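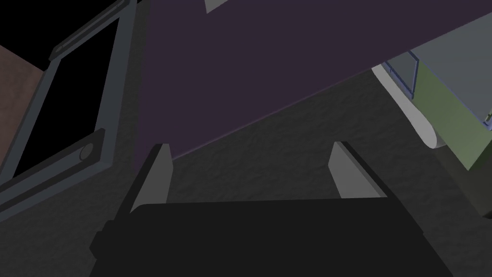
Clarkov Wrist View for Rullcombe Teleop

Wrist View adds a simulated gripper camera to the Rullcombe teleoperation package. The operator steers the arm with a handheld controller and sees both fingers and the space between them, as in the view at the top of this page with the gripper open and nothing held.

Recording

Each demonstration is saved as one file with wrist images, joint positions, finger opening and controller input on a shared clock. Failed attempts can be flagged during recording or trimmed later in the Prirken editor.

Specifications

Scenes included: 19
Controllers per station: 1
Gripper type: two-finger, parallel
Control rate: 500 Hz
Undo buffer: 5 seconds
Installed size: 136 MB
Output: image sequence plus joint log

Requirements

Rullcombe Teleop base license. A wired controller connection is recommended; wireless pairing works but adds delay to finger closing.

Ordering

Sold per station. The Lozano controller is ordered separately. Scene files made with the April release open without conversion. For site licenses, contact Nidia Correa in sales.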